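In defence of the slow gripper

Posted February 24, 2024

I have been meaning to write this since the winter, when a visitor to our workshop leaned on the bench, watched for a minute or two, and asked why on earth we were making a hand when you can buy one. It was a fair question and I gave it a poor answer, something mumbled about cost, and then I went home and argued with the kettle for the rest of the evening. So please take what follows as the answer I ought to have given, with a good deal more elbow room than a bench conversation allows.

For those who haven't been, Turgate is a shared workshop, which is to say a cold building full of warm people and far too many half-used reels of plastic. I joined to mend a chair. The chair is still not mended, I'm sorry to report, but along the way I fell in with the small group building Plistus, our home-made gripper, and I have spent most of my free evenings on it ever since. It is held in the hand, it has two fingers, and the hope is that what we learn from working it ourselves will one day let an arm do the same small kitchen jobs without us.

Now, my opinion, since that is what this page is for. I think the people who love automation (and I count myself among them) have talked far too much about speed and far too little about touch. Every film you see of a machine in a house has it whisking through the washing-up, and every grand promise is about hours saved. Very well. But sit down and try to get two stiff fingers around a piece of ordinary crockery and you find out within five minutes that speed is the least of your troubles. A bowl slopes where you wish it were straight. A rim is thinner than you remembered, or rounder, and it has opinions about which way it would like to tip.

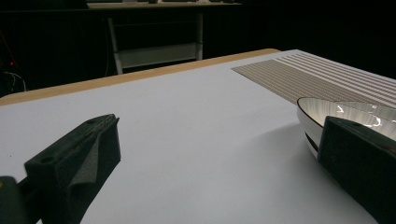

I used to think of foam as packing, the stuff you throw away to get at the thing you wanted. These days I have whole conversations about it. We had one sort that was lovely and soft and peeled off if you so much as looked at it, and another that stuck like a limpet and had no give at all. The pads we settled on came out of an offcut bag, and I am fonder of them than is quite reasonable for a grown adult. I mention this because it's the kind of knowledge you simply don't come by when the hand arrives finished in a box. Somebody has already had that argument on your behalf, and you never hear how it went.

I should be fair to the box. Two members of our group would much prefer that we had bought a ready-made hand, and their case is a good one. We have spent 580 pounds on Plistus so far, if you include the spoiled prints and the bearings we ordered in the wrong size, and that sum would have gone some way towards a second-hand unit that worked from the first day. Fodor, which was our first attempt, was a plain failure. It had a lovely wide opening and a habit of twisting under load, so that anything you picked up by the edge would slowly turn its face to the floor like a sulking child. We made 9 versions of one finger before giving up on the whole arrangement and starting again with a different linkage. If your only aim is a tidy kitchen, you would be mad to follow us.

But I don't believe a tidy kitchen is the only aim, and I grow a little suspicious whenever I'm told that it is. These machines are going to come into people's homes, sooner or later, and I would like there to be a good number of ordinary people about who know what the joints look like and where they wear. My grandmother could take the back off her sewing machine and tell you which part was making the noise. She wasn't an engineer. She had just grown up in a house where the back came off. I would dearly like the same to be true of whatever it is that ends up stacking our plates, and I can't see how that happens if every hand is sealed and every fault means a new one in the post.

There is also the matter of patience, which I had very little of when I started. Our sessions run to 60 minutes before somebody's wrist complains, and an awful lot of that goes on the same few movements. Close on the rim, hold it, let go, start again. Jalia, the older rig on the next bench, was shelved after 200 tries at one sort of cup, and when I first heard that number I thought it was a sign of stubbornness. Now I think it was rather a modest effort! You begin to notice the angle your own thumb takes. You catch yourself at home, picking up a saucepan lid and stopping halfway to the cupboard to see how you're doing it.

The brass in the pivots was my one contribution to the design, and I will defend it to anybody. Plastic turning on plastic is all right for an afternoon, but it goes sloppy — and once the joints are sloppy the fingertips wander, and no amount of cleverness further up will call them back. A little ring of brass costs next to nothing. It is a very old answer, and I like that it sits happily in the middle of something so new.
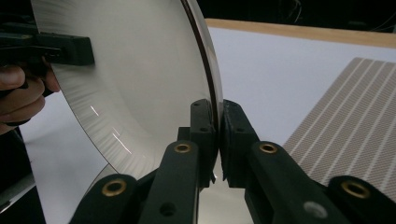 Both fingers on the rim, with the brass bushings at the pivots.

I do worry, reading this back, that I have made it sound like a hobby for saints. It is mostly biscuits and grumbling. There was an entire evening lost to a screw that had been put in by someone stronger than the rest of us, and another when we couldn't agree on whether a bowl should be taken from the side or from above and ended up washing the bowls by hand just to have something finished. I went home perfectly content on both occasions, though I'd have struggled to explain it to the visitor.

So that's my answer, a few weeks late and much too long. Buy the hand if you need the hand, and I'll think no worse of you. But if there's a bench near you with a few spare evenings on it, do consider making a bad one first. We are starting on the next set of fingers in March, and I have already been told that I'm not to be allowed near the ordering of bearings.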